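We use cookies to remember your settings and measure traffic. By continuing to browse you accept this. Manage preferences | Accept all

Skimdale retained-item fault

The Skimdale retained-item fault is the name given to a recurring failure in the Cusi, a hand-held gripper tool made by Prirkeo and used to record handling tasks for training robot arms. In the fault, a thin, soft item stays in the throat of the rubber pad after the gripper has been told to let go. The name comes from the Skimdale workshop, where it was first logged in May.

Background

The Cusi was sold as a tool that could handle cloth, paper and packaging without a change of pad. How well that claim was tested is unclear. Prirkeo's own release trials used 20 items, all but one of them rigid.

Reports

Skimdale staff logged 26 retained items over 8 working sessions. In 6 of these the control software, Neto, recorded a clean release while the item was still held. Those recordings had already been passed on as good examples, and it is not known how many were later withdrawn.

Disputed cause

Prirkeo blamed worn pads and advised replacing them more often. Solène Pruvost, a test engineer who reviewed the logs, found the fault on pads fitted the same Thursday and argued that the ribs themselves held on to soft material. The company has not published measurements that would settle the question. Its later statement that the matter was "resolved in software" refers to a warning message in Neto, and the pad was left as it was.

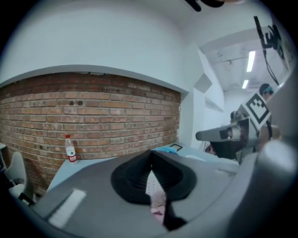

Ribbed black pad of a hand-held gripper with pale material in its throat.

Safety

No injuries have been linked to the fault. Pruvost's report objected to the common practice of pulling items out by hand with the tool powered, as Neto could close the finger without notice if it believed the pad was empty. Prirkeo called this unlikely but added a power-off step to the manual. Whether users follow it has not been studied.

See also: False release; Gripper pad wear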